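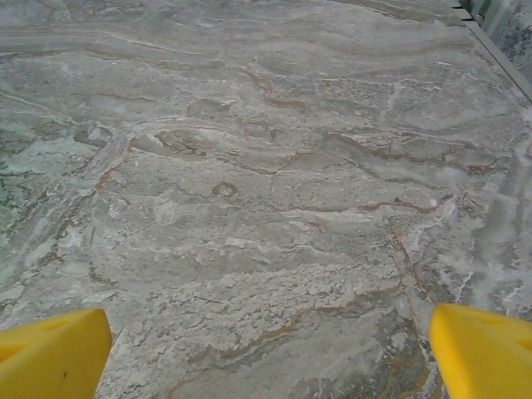 Surface condition work at the Moncrieff test kitchen moved from setup to routine cleaning trials this period. The stone counter was chosen in October as the main study surface, after the plan to use separate sample tiles was dropped on cost grounds. Its coloring has shaped the method more than we expected. The slab is pale gray and sage green with thin rust-brown and tan veins, and a tea or turmeric mark beside one of those veins is hard to score by eye. All stain readings are now taken in the gray areas, and vein areas are scored separately for gloss only.

Progress report to Plenum, household surfaces grant
Apr 14, 2023
Prepared by Lachlan Imrie, Kokument

Work completed

The wipe-down series is finished. It consisted of 200 wipe cycles with plain water and a microfiber cloth, followed by the same number with a diluted dish soap. Gloss was read before the series, at the halfway point and at the end. Readings did not change beyond the repeat error of the meter. The cloudy patches of the stone read lower than the rest at every stage, including the first, and this is treated as a property of the material. The report to users should say so plainly, as two of the kitchen staff had taken those patches for soap residue and had been rubbing them with a dry towel.

The spill series is 80 percent complete. Coffee, black tea, cooking oil, tomato sauce and red wine have been run at all planned contact times. Lemon juice and white vinegar remain. Acid spills were left until last because any etching will be permanent and would affect later readings in the same area. Test areas for the acids have been marked out on the plan drawing near the back of the counter.

Oil gave the least clear result. At the longest contact time a darker ring was recorded in one test area and faded over the following week without treatment. The run was repeated in another area with no ring. We have no explanation at present and propose one further repeat.

Problems and changes

1. The meter supplied by Sonosance went out of calibration in the second week and was returned. Readings from that week were discarded and the runs repeated. The loss was three working days.

2. The strip along the edge of the counter collects rinse water. Test areas near it dried more slowly than the others and have been withdrawn. Drying times in the draft table refer only to the open surface.

3. The kitchen remained in use for food preparation during part of the period. Staff now clear and wipe the counter before each session and sign the sheet on the pantry door. Four missed entries were found when the sheet was checked, all in the first week of the new arrangement.

Budget

Spending is within the approved amount. The only unplanned item was return shipping for the meter, charged to consumables. Over 2 percent of the consumables line will be moved to cover replacement cloths if the extra oil run is approved.

Next period

Complete the acid spills. Repeat the oil run. Apply sealer to the left half of the counter and leave the right half as it is, then run the wipe-down series again on both. The sealer needs a full cure before any water contact, so the kitchen will have to use the side table during that time. Moncrieff has agreed to this in principle and has asked for dates in writing.

Decisions requested from Plenum: approval of the additional oil run, and confirmation that the care sheet may be issued to kitchen staff in draft before the acid results are in.

We use cookies to understand how visitors use this site. By continuing to browse you agree to our use of cookies. Accept Manage settings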